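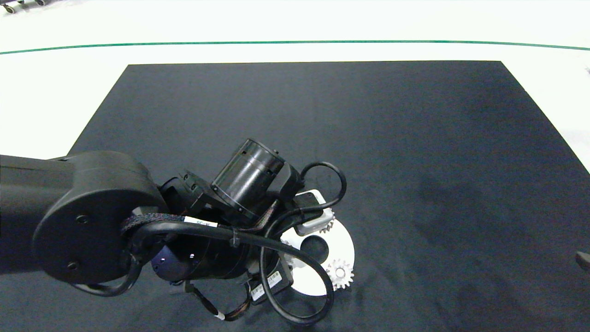 Subject: Re: [stirkden-residents] Switching the whole building to Cekell in June

Sun-ja Ha wrote:

> Hi everyone,
> I sat through the Cekell presentation and came away pretty impressed.
> They meter hot water per apartment, bill us directly, and the building
> stops splitting one big bill by square footage. The rep said most
> buildings see their usage drop in the first year. Installation is
> $3,950 and the monthly fee comes out of the savings. Drestell never
> got back to us with a quote so I think we should just go ahead.
> Any objections before I tell them yes?
> Sun-ja

Yes, a few.

First, "most buildings" is doing a lot of work in that sentence. Which buildings? I asked the rep for the names of 2 that have had the meters for more than a year and got a brochure. The brochure has a bar chart with no numbers up the side. I'd like to talk to a person who pays one of these bills.

Second, the fee. If it comes out of the savings, what happens when there aren't any? I read the draft contract (it's in the shared folder, the long one) and the fee is owed either way. The word "savings" isn't in the fee section at all. Going by the draft, we'd be paying $886 a year as a building before anyone takes a shorter shower.

Third, I don't believe our hot water problem is people using too much hot water. The recirculation pump on the Ban Street side has been loud since last winter, and the top floor still runs the tap forever before it warms up. All that goes down the drain, and under the new setup the top floor gets to pay for it by the gallon. How is that fairer than square footage? I'm on the second floor so it would probably help me, for what it's worth.

Sun-ja, I know you put in the time on this and I'm not against meters as such. My sister's building has them and she has no complaints — but she also has a boiler from this decade.

What I'd want before a yes:

- a plumber to look at the pump and the pipe insulation. Last time that visit was roughly $200
- the cancellation terms in plain words. Page 6 and page 11 don't agree
- one more call to Drestell. Their office line goes to voicemail after 4, so try the morning

If the pump is fine and I'm wrong, I'll say so on this list.

Also, whoever has the key to the meter closet, please put it back on the hook.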